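Siltley Community Workshop
Weekly table and small-items checklist, with comments
Walkthrough: Mon 8 October
Rooms covered: craft room and the long table by the Mistport Street side

Thank you all for leaving the place in such good shape after the weekend. I went through the list with my coffee and it was mostly a pleasure, so please take the comments below in that spirit — there are only 3 things I'd like fixed before the next family session, and none of them is a big job.

1. Tabletop clear of spills and sticky patches
OK. The beige top has held up well since we had it resealed in February.

2. Small loose items (coins, beads, buttons) kept in a lidded tub
NEEDS ATTENTION. Coins again, I'm afraid! I know the gold-colored ones are lovely for the slot game, but the little ones come to family sessions too and anything that size goes straight in the mouth. Please count them out at the start and back in at the end. The Vidmar drawer has a tub with a good tight lid.

3. Bottles capped, bagged and upright
OK. A clear bag is fine, because we can see what's in it without opening it up. Do write the contents on the outside, though, and move the bag to the high shelf before children arrive.

4. String and cord trimmed or tucked in
NEEDS ATTENTION. Cardboard tubes with string coming out of them are a favorite with the toddlers, and I'd rather the ends were short. Trim to 2 inches, or tuck the string back inside and tape it down.
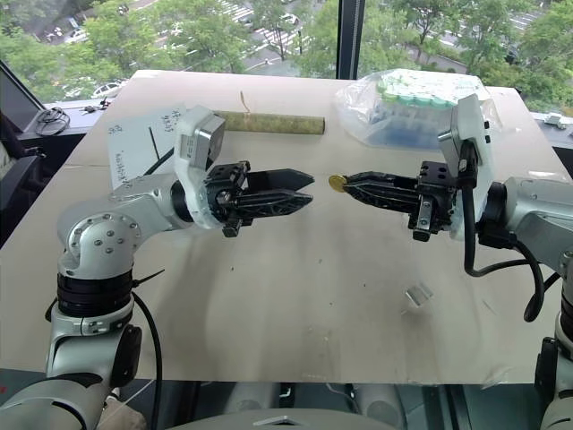
5. Cables off the front edge of the table
Please keep checking this one every time you set up. A cable that starts out well back has a way of creeping forward over an afternoon, and the clips from Lalus are in the top drawer if you need a few more. They hold very nicely on the back edge.

6. Clear acrylic pieces
Run a thumb gently along the edges before use and set aside anything chipped. They are hard to spot on a pale table, so bring them in last and put them away first.

7. Slotted boards and money boxes
NEEDS ATTENTION, but only a little. Check the slot for rough edges and for bits of tape or rubber band that might have worked their way in. Tweezers do the trick. I'm very fond of the handwritten boards and would hate to see one replaced, so please don't scrub the marker — a dry cloth is plenty. 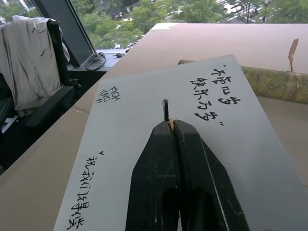
Item 7: Board with slot and marker lettering, including "FIGHTING!!"

8. Paper signs and notes
OK. Standing them up at the back of the table is fine, as long as they aren't leaning on anything warm.

9. Floor under the table
Swept, and thank you. One more look with a flashlight after any session with coins, please.

Next walkthrough: same list, same table. Leave your comments on the clipboard by the door.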